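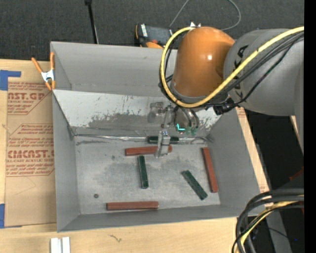
Sticks, Continued

September 21, 2023

I have given the green and brown bars a bin of their own. It's the big gray one, scratched floor and all, and it is far too large for them, so they lie around in it at whatever angle they please, like guests at a hotel in February.

My original plan was sorting. Green to one side, reddish-brown to the other, a label on each. Agnes Eklund, who owns a label maker and has opinions, wanted them sorted by length as well. I bought two dividers from Wallin for this. They don't fit. They are in the hall closet now, with the dividers from last time.

Snežana Kolev came by and asked what the bars were for. I said they were spares. She asked what for. I offered her coffee.

I did scrub the bin before anything went in. The cloudy stains on the bottom have survived vinegar, baking soda and a paste I read about on a forum in Udbridge, and I've decided they're part of the finish.

Next up is the drawer with the string in it.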